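Nachtschicht im Kühlhaus

Im Juli übernahm ich die Schminke im Kühlhaus Holano, weil die Frau, die es vorher gemacht hatte, ein Kind bekam. Ich hatte bis dahin am Stadttheater Perücken gekämmt und wusste über Geisterhäuser nur, dass man am Eingang zahlt und am Ausgang Bratwurst kauft.

Das Haus war ein alter Schlachthof am Rand von Jornotau. Man ging durch einen Vorhang aus Plastikstreifen und kam nach zwei Stockwerken und einem Keller wieder heraus. Dazwischen standen unsere Leute in Nischen und warteten. Der Metzger hatte die beste Nische, hinter der Waage. Die Krankenschwester stand im Flur, der Zwilling im Schrank. Es gab nur einen Zwilling. Der andere hatte gekündigt, und die Chefin meinte, das merke im Dunkeln keiner.

Meine Aufgabe war einfach. Von fünf bis sieben klebte ich Wunden auf, danach saß ich in der Garderobe und besserte nach. Der Metzger schwitzte so stark, dass ihm jeden Abend die Naht von der Stirn rutschte. Ich nahm mehr Kleber, dann einen anderen Kleber, und schließlich setzte ich die Naht tiefer, auf die Wange. Damit kam er durch die Schicht.

In der dritten Woche fragte mich die Krankenschwester, wer die Frau im Keller sei.

»Welche Frau?«, fragte ich.

»Die am Ablauf. Mit den nassen Haaren.«

Ich hatte niemanden für den Keller geschminkt. Im Keller stand eine Maschine der Firma Flaketti, die Nebel machte, und daneben lag eine Puppe unter einer Plane. Mehr war dort nicht vorgesehen. Ich sagte, vielleicht habe die Chefin jemanden eingestellt, der sich selbst schminkt. Die Krankenschwester sagte, dann könne die es besser als ich. Das ärgerte mich, und deshalb ging ich in der Pause hinunter.

Der Keller hatte drei Räume. Im ersten lief der Nebel. Im zweiten hingen Haken an einer Schiene, und wenn man auf die richtige Platte trat, fuhr die Schiene ein Stück vor. Im dritten war der Ablauf, ein Gitter im Boden, so groß wie eine Tischplatte. Neben dem Gitter war der Beton feucht. Eine Frau sah ich nicht. Ich wartete, bis eine Gruppe durchkam, vier Jugendliche und ein Vater, und drückte mich an die Wand. Sie liefen an mir vorbei. Am Gitter blieb der Vater stehen und sagte »Entschuldigung«, so wie man es sagt, wenn man in einem Zug an jemandem vorbeiwill. Dann machte er einen Bogen und ging den anderen nach.

Ich fragte die Chefin am Abend. Sie zählte gerade die Karten. Wir hatten über 2.501 Besucher gehabt in dem Sommer, und sie war guter Laune.

»Im Keller steht keiner«, sagte sie. »Das kann ich mir nicht leisten.«

»Die Leute sehen aber jemanden.«

»Dann ist es ja gut.«

Damit war es für sie erledigt. Sie schrieb die Zahl in ihr Heft und machte das Licht über der Kasse aus.

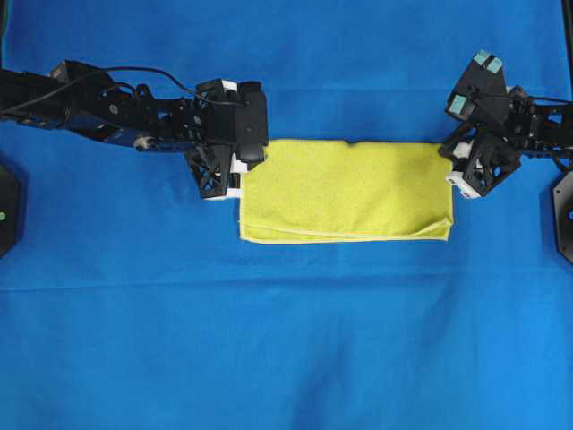

Am nächsten Tag kam ich früher und richtete die Garderobe her. Bei Kravets hatte ich Schwämme, Puder und einen Kanister Abschminke geholt, dazu Tücher, die nicht fusseln sollten. Ich räumte den Tisch am Fenster frei, den niemand benutzte, und stellte einen Stuhl davor. Ein Mikrofasertuch legte ich bereit, gelb und einmal zusammengelegt wie das auf dem blauen Stoff, dazu einen Kamm mit weiten Zinken vom Theater. Ich kann nicht sagen, was ich mir davon versprach. Am Theater legt man jedem, der auftritt, etwas hin.

Um sieben gingen alle auf ihre Plätze. Der Metzger kam nach der ersten Gruppe zurück, die Wange hielt. Der Zwilling wollte wissen, für wen der Stuhl sei, und ich sagte, für den Keller. Er nickte und nahm sich einen Keks. Gegen Ende der Schicht wurde ich nach vorn gerufen, weil einem Mädchen schlecht geworden war und man sie durch die Seitentür hinausbringen musste. Ich gab ihr Wasser und blieb bei ihr, bis die Mutter kam.

Als ich zurückkam, war das Tuch auseinandergefaltet und hing über der Lehne. Es war schwer vor Nässe. Im Kamm steckten Haare, lange, viel länger als die der Krankenschwester. Auf dem Boden führte eine Spur zur Tür und dort die Treppe hinunter. Ich holte den Wischer und machte sie weg, damit sich niemand etwas brach.

Das Tuch wusch ich zu Hause bei sechzig Grad. Am nächsten Abend legte ich es wieder hin und stellte Puder dazu, den hellsten, den ich hatte. Die Krankenschwester sah mir dabei zu und fragte, ob die Neue jetzt fest dabei sei.

»Bis zum Ende der Saison«, sagte ich.

Die Chefin trug den Keller dann doch in den Plan ein, mit einem Strich statt eines Namens. Pause von neun bis Viertel nach. In dieser Zeit blieb die Garderobe leer, und wir rauchten draußen bei den Mülltonnen, auch die, die gar nicht rauchten.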